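My office replaced 70 computers in February, and the reason given was that they were old. I asked Imre Dobos, who signed the order, what they had stopped doing. He said they hadn't stopped doing anything - they were just old. I am too, so I let it drop.

It has bothered me ever since. We type letters. We fill in a spreadsheet that was designed by someone who hated spreadsheets. The old machines did this at the speed I think, and the new ones do it faster, then wait for me with what I can only call patience.
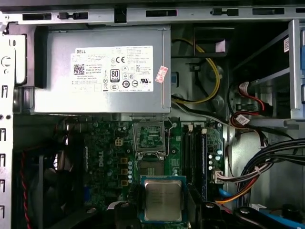 *Power supply in a Dell tower, 80 PLUS badge and all.*

Each replacement cost $474, before the 2 days of training on where the buttons had gone. Provemen, the firm that sold them to us, called this "staying current." My toaster is not current. Neither is my coat, and I have yet to be invited to a webinar about it.

Edit Kelemen in payroll kept hers by the simple trick of being at lunch. She still runs the month's checks on it, all 152 of them, and everybody gets paid.

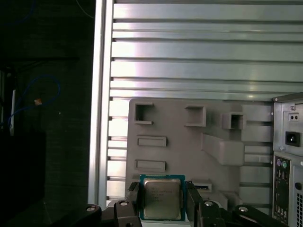 ## What I'd like instead

A rule, and a dull one. Before we buy a new anything, somebody has to write down one thing the old one can't do. "Be new" doesn't count. If they can't fill in the line, we keep the thing and spend the money on chairs, which really are terrible.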